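Sovunum sets aside money for a second arm in Prustico workshop

2026-03-06

The shared workshop at Prustico has its equipment plan for the year, and there is plenty in it to be happy about! Sovunum, which runs the space, has put robot work at the top of the list, with $3000 held for grippers, mounts and spare cables and a separate line for a second arm in September.

The plan grew out of a survey that went to all 55 members over the winter. Most of them asked for the same thing: more hours on the arm, and fewer of those hours lost to swapping parts. 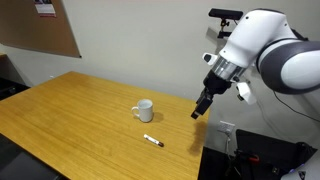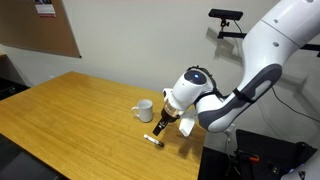
Grippers come first in the budget. Sovunum got quotes from three suppliers and liked the one from Kruger best, at $1449 for a two-finger model with a spare set of fingertips and the adapter plate included. Members want to work with everyday things of very different shapes, and a mug with a handle and a marker lying flat on a tabletop ask for quite different grips — one reason the spare fingertips got so many votes. What's left after the gripper goes to brackets, longer cables and a proper cabinet for tools.

The second arm is the bigger step. Sovunum plans to lease it for the first year through Farkari, a local equipment firm, and decide on buying once members have had a good long go with it. The lease covers servicing and a day of training for new users, so people who have never touched a robot can get started too.

Orders for the smaller parts go out this month. Members who want to suggest a tool or try out the new gripper can add their names to the sign-up sheet at the front desk.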